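Streaks on a round glass table

Zoila Paucar
We have a clear round glass table in the front room and I can't get it clean. I wipe it every Saturday with a blue spray cleaner and paper towels. It looks fine at night, then in the morning light there are arcs all over it and lint along the rim. Is it the cleaner or the towels?

3 replies

Lorenz Kaufmann
Probably both. Use less spray. I stopped buying paper towels for glass years ago.

Mihret Alemayehu
Too much cleaner, most likely. Mix 50 ml of white vinegar into a liter of water and put it on the cloth, not on the glass. Fold the cloth so you have several clean sides, and turn to a new one when the first gets damp. Go straight across the top, then once around the rim.

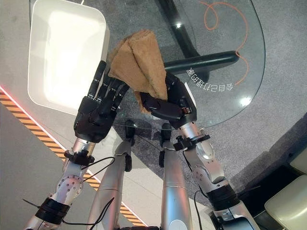 Wash your cloths separately from bath towels and leave out the fabric softener, it leaves a film that ends up on the glass. Mine go in at a warm setting and hang to dry. If the arcs are still there after two cleanings, there may be old residue. Go over it once with plain warm water and a drop of dish soap, rinse, and dry it right away. Do the underside too. I forgot mine for months.

Balthasar Stöckli
Newspaper works. Wear gloves, the ink comes off.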